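Chapter 4
Planning for Two Arms

One arm is fun to program. Two arms sharing a table are where motion planning really comes alive! Every path now has to respect a neighbor that is moving too, and a plan that was safe a moment ago may need a fresh look.
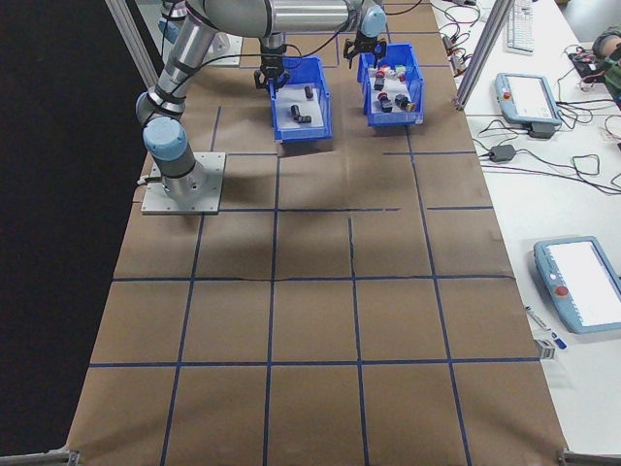
Figure 4.1 Two grippers over a pair of blue bins on a taped work table.

In this chapter you will build a small planner in Grololano, our teaching toolkit. It checks 24 points along each path - 12 per arm - before anything moves. Start with the Prunside exercise, and keep your notes on joint limits from Chapter 3 close by.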